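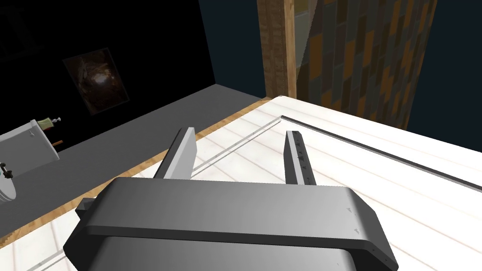 Chapter 6
Rules Before Motion: Good Practice for Robots in Simulated Homes

By the end of this chapter you will be able to write a short test standard for a household robot, tell a rule from a habit, and read a run log with a critical eye.

Standards have a reputation for being dry. I hope to change your mind, because I think this is where robotics gets really interesting! A standard is a record of arguments that people once had, settled well enough that everyone could get back to work. Behind a line as plain as "fingers open before approach" there is usually a long afternoon and a pile of failed runs.

Take the Cotarance test plan, which we will follow through the next three chapters. Adaeze Nnaji and Daichi Higuchi wrote the first version when their group was moving a two-finger arm through simulated rooms. It fit on one page. It had no rule for how a run should begin, so each operator began it in a personal way -- some with the gripper open, some closed, some already touching the table. The group logged 1,262 runs under that plan. When they sat down to compare results, only 381 had starting conditions written down clearly enough to use.

The second version opened with a section on the start state, and it is still the best part of the document:

6.1 Every run begins with the fingers open and nothing held.
6.2 The gripper starts clear of all surfaces and fixtures.
6.3 The operator records the room file, the lighting setting and the arm position before the first command.
6.4 A run that begins in any other state is logged and marked "not comparable." It is never deleted.

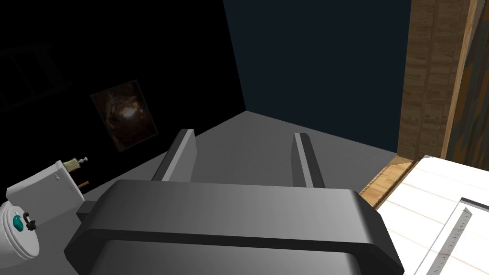

Rule 6.4 caused the most debate. Siyabonga Msimang wanted bad starts thrown out to keep the data tidy. Imke Hellwig argued for keeping them, and her side won when the group went back through 70 marked runs and found the same wrong setting in the room file again and again. A deleted run can't teach you that.

Notice too what the rules leave alone. They don't say how fast to move or which object to reach for first. Those choices belong to the task sheet, covered in Section 6.4 of this chapter's companion workbook, and mixing the two is a common beginner's mistake (I made it for years).

Before you read on, try this. Write down every condition you would want fixed before a robot arm moves in a room with a table, a wall and a few fixtures. Trade lists with a partner and circle anything the two of you would check in different ways. Keep the circled items, as you will turn them into rules in the next section.

Key terms: start state, comparable run, task sheet, run log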